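Esteves Planner, home license: three stars
Reviewed by Thanakorn Meesuk, Tue 8 September

I bought the Esteves Planner in January, when the arm in our shared workshop in Tistbridge was still a heap of links on a bench and optimism was cheap. It's a program that lets you rehearse a pick in simulation before you try it on hardware that can hit things. The home license costs 103 dollars. The shop license costs 1,295, and as far as I can tell the difference is a phone number.

Setup took me an evening and most of a Saturday. The importer took our arm model on the third try, after I renamed every joint to something it found less offensive. The room editor is the best part. You get walls, windows, doors and furniture, and the lighting is nicer than any place I have rented.

My test job was the one everybody starts with, picking up a mug. The planner's automatic grasp likes to go for the rim, with one finger inside and one outside. I'd have gone around the body, but I'm not the one with seven joints.

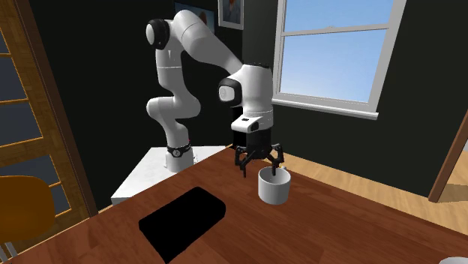 Rim grasp in the planner, fingers still open. Dark walls are my choice, white arm shows up better.

Contact settings are where the money runs out. There are 26 sliders on the friction page, three of them explained in the manual. Leave them alone and the mug behaves like soap. Push them up and it behaves like part of the table. I found a middle setting by writing numbers on masking tape – the undo button doesn't cover that page.

I tried the Molden plug-in too. It adds a cable simulation and a second way to crash.

Exporting to our Wultero controller works fine as long as you check the units yourself. I checked them the second time.

Would I buy it again? At the home price, yes, grumbling. Get the trial first, and save before you open the friction page.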